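Hallenero Institute of Applied Technology
Department of Automation and Society
Course Handout, Unit 4: Can Machines Do the Chores Yet?
Instructor: Tonantzin Gallegos
Laboratory sessions: Belmiro Mendes

Reading before class: course reader, chapters on grasping and on task planning. Students who missed the February lecture on sensors should review those notes first, as the terms are used here without further definition.

4.1 The question

Public discussion of household robots tends to treat a chore as a single act. A person is told to clear the table, and the table is cleared. For the purposes of this course, a chore is a chain of smaller acts, each of which depends on the one before it. If each step in a chain succeeds 9 times in 10, a chain of ten steps will be completed in slightly more than one third of attempts. This arithmetic should be kept in mind whenever a success rate is quoted for a single motion.

Shop-floor work is often described as the easier case. Parts arrive in known positions, the lighting is fixed, and the same motion may be repeated all day. A kitchen offers none of these conditions. The objects differ in size and stiffness, they are put down wherever there is room, and the person who used them last did not have the machine in mind.

4.2 The tabletop kitchen as a test case

Much current work is carried out on a table instead of in a full kitchen. Toy food is widely used because it does not spoil and survives being dropped.
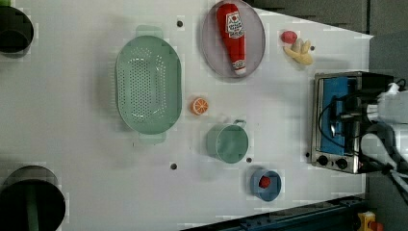

Figure 4.1. Tabletop kitchen with robotic arm at the toaster oven.

Students should consider the plate and the ketchup bottle as a pair. The bottle is a plush toy and lies across the plate. A request to move the plate therefore contains an unstated decision: whether to remove the bottle first or to carry both together. A person settles this without reflection. A machine must either have been shown a similar case or be able to reason about what rests on what.

The colander raises a different matter. Its two handles are flat and project from opposite ends, and a gripper that takes hold of only one of them must resist the tilt of the whole object. The small foods are simpler to lift but less forgiving of error in position.

4.3 Reach, cables and line of sight

An arm occupies the same space as the work it is doing. Three consequences follow. First, the arm may hide the object from an overhead camera at the moment when sight is most needed. Second, cables must be given enough slack for the full range of motion, and slack cable can pass over or touch objects that the plan does not include. Third, a path that is clear for the fingers may not be clear for the wrist. 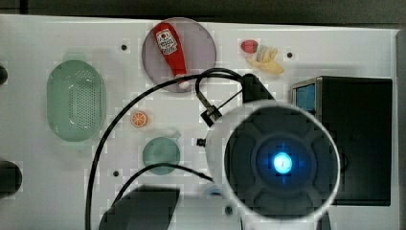
Planning software commonly treats the arm as a set of rigid links. Cables are seldom included in that model, and the engineer is expected to allow for them by hand. In written work, students are asked to state clearly which parts of the machine their plan accounts for and which it leaves out.

4.4 Reading a reported result

Two reports will be discussed in class. In the Painemal trials, an arm was given 400 attempts at a single placing task with the objects returned to marked positions each time. In the Votorwood trials, 100 attempts were made with the objects set down freely between runs. The scores should not be compared directly. Before accepting any figure, students should establish who reset the table, whether a person stepped in during the run, and what was counted as a success.

4.5 Position taken in this course

Machines can perform many parts of a household chore under arranged conditions. Whether they can perform the chore itself, in a home and without supervision, remains open. Fixed shop-floor tasks are further along, although mixed bins and soft goods continue to cause difficulty there as well.

Assignment

Choose one household chore and one shop-floor task. Divide each into steps, and mark the 2 steps in each that you judge most likely to fail. Give grounds for your choice. Submit the paper to Belmiro Mendes in Room 1068, Zunberg Hall, by 4:00 p.m. on the day before the next laboratory session.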